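Brarkgate Burial Society
Minutes of the members' meeting held on Apr 25, 2023

Present: Amanuel Teshome (chair), Pei-shan Yeh (minutes), Jahangir Biswas, Halldóra Ketilsson
Apologies: Thịnh Vương

1. Minutes of the last meeting
Agreed and signed. Halldóra asked that her name be spelt correctly in future.

2. Burial plots at Tistengate
Jahangir has had a reply from the cemetery office. The two plots next to the east wall are still on offer to the society. Members asked whether a headstone has to go up within a set time and Jahangir did not know. He will ask. Decision on the plots held over until we have the answer in writing.

3. Funeral grant
The grant stands at £700 per member. Halldóra proposed raising it to £1000 for deaths from August onwards, seconded by Jahangir. Amanuel was against doing it this year and said the money in hand (£3039) would be used up by a bad winter. After discussion it was agreed to leave the grant as it is and come back to it in August. Families must still send in a copy of the death certificate and the undertaker's bill. A quote is not enough.

4. Undertakers
The arrangement with Patrício runs out in August. Pei-shan to ask them for a new price list, and to get one from Dudel as well. Both to be asked if they charge extra for evening collection from a hospital.

5. Membership forms
Several forms still have no next of kin filled in. Pei-shan will ring the members concerned. Thịnh had sent a note asking if a member may name a friend. Agreed that they may.

6. Teas after funerals
Families using the hall are to tell Halldóra how many people they expect so that she can arrange tea and sandwiches. Jahangir asked what there would be for children. Halldóra said bags of crisps and the snacks in tubes, as on the grey shelving, would do, and she will put a few of each out on a separate table. Cost to come from the hall money and not from the grant.

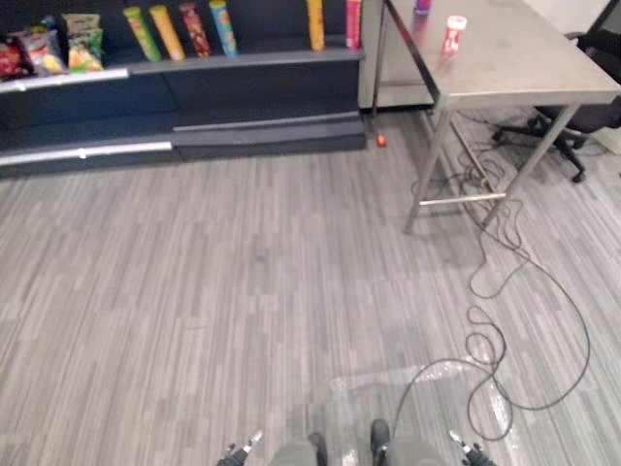
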